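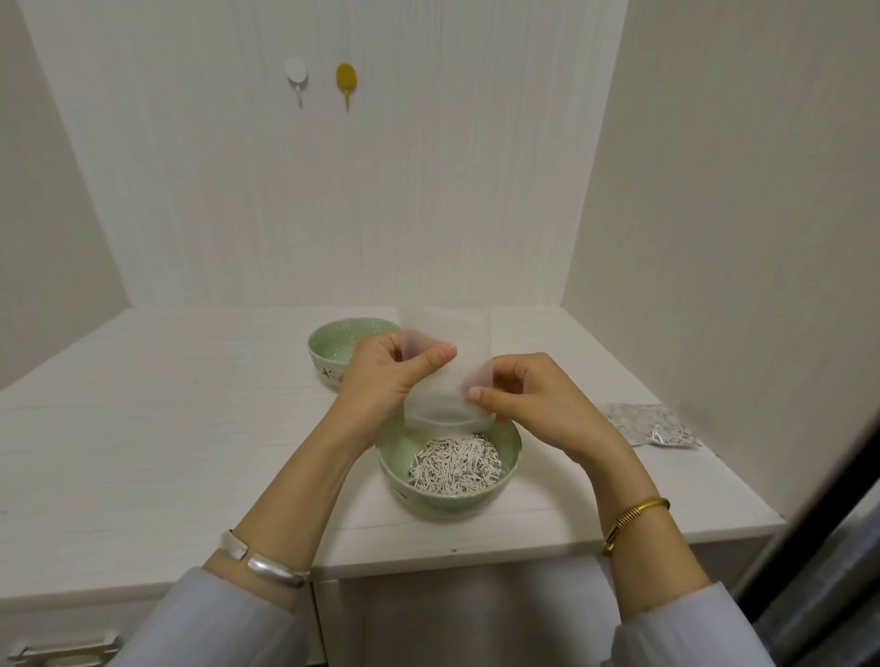 Portioning pellets at home: your questions

Last updated: Oct 14, 2024

Do I need a scoop?
No. A bowl is enough. Ours at Jelevbridge are ordinary kitchen size, and any bowl with a firm base will do as long as it is no longer used for food.

How much should I put out at once?
Only what you plan to bag that day. The rest keeps better in its own packet – fold the top over and peg it.

Can I use thin bags?
Yes, for small amounts. Open the bag fully before you start and hold it by the top edge. For anything over 58 g, use two bags. 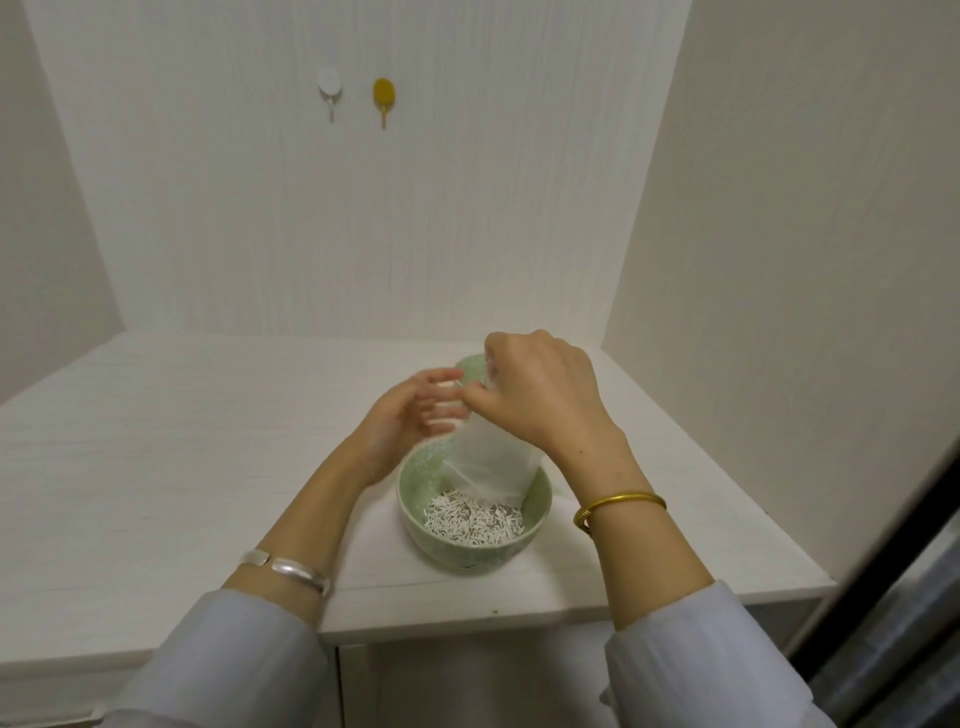
Holding the bag by its top edge over the bowl.

Some of my pellets are darker than the rest. Should I pick them out?
If the packet was sold as a mixed colour, leave them in. If it was sold as plain white, send us a note with the batch number.

What about crumbs on the worktop?
Wipe them up with a dry cloth. A wet one turns them to paste. Don't rinse them down the sink.

How long do filled bags keep?
Three months in a dry cupboard. Write the month on each bag.

Who do I contact about a short packet?
Bořivoj Matoušek deals with these. Please quote your order number.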